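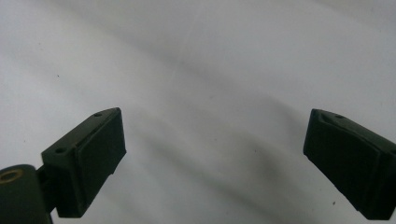

Who restocks the screw drawers once the Kuton cell is running? The bench operator does, at the start of each shift, and signs the sheet.

Manuals > Kuton > Bench sorting
August 5, 2025, Danilo Mercado
2 min read

4.2 Handover from manual sorting

1. Set the cycle limit to 709.
2. Clear loose screws from the drawer runners.
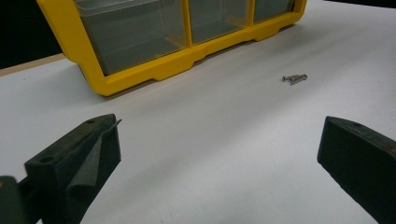

3. Press Hold before reaching across the bench.

Note: operators moved off sorting in June now log mispicks. Replace pads after 4000 cycles.

Caution: do not override Hold.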